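09/06/2018
Hrvoje Stojanović, Taner Kılıçarslan

3. Daylight and reported sleep

We sent the sleep diary to 163 households in Cakstead and Jornow during January. Each adult noted bedtime, waking time and hours spent in the main living room.

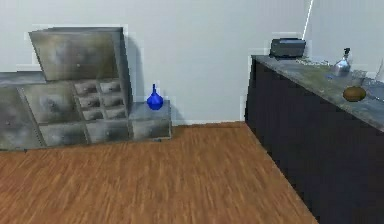 Diaries with more than three missing nights were left out — 13 in all. The rest gave 1468 usable nights.
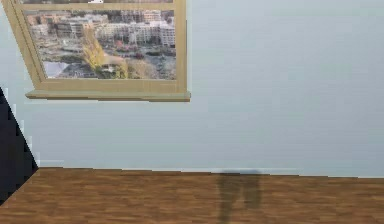 Figure 1. Plain wall with a single high window (simulated interior).

Adults in Jornow went to bed later than those in Cakstead, but woke at much the same time.

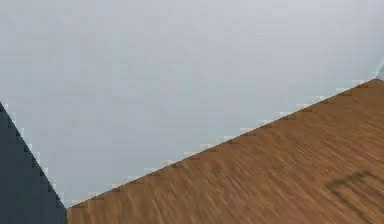 Shift workers were treated separately, as their diaries followed no weekly pattern.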